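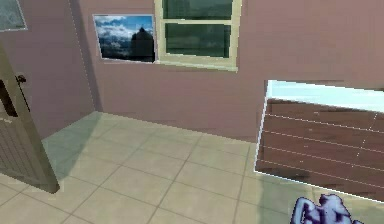
Re: [sim-users] planner stops short of the wooden piece, depth looks fine

Last updated: December
Posted 4:12 pm by the Sillik tools maintainer

I got your scene loaded and I can reproduce the stall. Replies are inline. I cut the parts of your message I had nothing to add to.

> We are on the current Sillik release with Gillik as the
> planner. The arm comes up toward the wooden piece from
> below, gets close, and the planner returns "no valid path"
> even though the goal is in free space. Same goal, same start,
> works if we back the base away a little. The wrist depth
> image looks fine to us.

The depth image is fine. I dumped it and compared it with the ground truth and they match. The trouble is in the step after it, where the self filter decides which points belong to the arm.

At this pose the gripper sits just under the lower edge of the wooden surface, down in the bottom right corner of the head view. The self filter grows the gripper mesh by a padding value and throws away every point inside the padded shape. With the padding you have set, that shape reaches the edge of the wood. Points on the edge get thrown away on one frame and come back on the next as the arm moves. The voxel map never clears them properly, so you end up with a thin crust of occupied cells right where the fingers need to go.

You can check this in the viewer. Turn on the "filtered" layer and the "occupied" layer together and step the log frame by frame. The log I made has 3436 frames. Watch from frame 212 on and you will see cells fill in along the edge and stay there.

> Should we just turn off the self filter in simulation? The
> segmentation is perfect there, so the mask would do the
> same job.

I would not. If you use the simulator mask, your pipeline in simulation is a different pipeline from the one on the arm, and you will meet this same bug later with hardware attached. Keep the filter and fix the padding.

In your perception config, change these:

 self_filter:
 padding_cm: 2
 per_link: true
 min_hits_to_clear: 4

The old default was a single padding value for the whole arm. With per_link turned on, the fingers use their own value from the robot description and the 2 only applies to links that don't have one. Please make sure your description file has the finger entries. If they are missing the loader falls back quietly, and I have opened a ticket to make it print a warning.

> The white line around the wood in the head camera view,
> is that us or you? And does it get into the point cloud?

That is the selection outline from the Sillik renderer. It is drawn on the color image after shading and it never touches depth, so it does not get into the cloud. It does get into anything you train on the color image. If you are saving frames for a detector, set draw_selection to false in the camera block before you record. I have seen a detector learn the outline very nicely and then find nothing once it was switched off.

I can't say yet what the pale blue strip along the top of the wood is. It could be a reflective edge, or a glossy top catching the light. Could you send the material file for that asset? The one I have from the shared folder is older than your scene.

> We also see the planner avoiding the open door by a wide
> margin. It is on the far left and nowhere near the arm.

This one is separate. The door is loaded as a jointed object, and Gillik takes the swept volume of the whole hinge range as an obstacle unless you tell it the joint is locked. The arm doesn't care but the base planner does, so you get long base paths through that half of the room. Add the door to locked_joints in the scene file. It will then be treated as a fixed slab at whatever angle it has when the scene loads.

If you later want the robot to move the door, unlock it from the task script just before that step and lock it again when the step ends. The Paredes demo has working code for this in its task folder. Copy from there and not from the wiki page, which still shows the old call names.

> Is the window glass a problem for the depth sensor model?

Not in this scene. The simulator writes glass as a solid surface by default, so you get a flat return at the pane. There is a flag to make it drop out the way a real sensor might, but it is off in your config. I would leave it off until the other problems are sorted out, or you will be chasing two kinds of missing points at once.

What I still need from you:

- the material file mentioned above
- your robot description, with the finger links as you have them now
- the output of the map checker from Sakcombe, run on your own log with the new padding

Please run it before you change anything in Gillik. The planner was given a blocked map and reported no path, so I don't want to touch its settings yet. If it still stalls with a clean map, send me the log and I will look at the collision margins next.

The padding change is on the development branch. I plan to leave the old single value as the default for one more release so that existing configs keep loading.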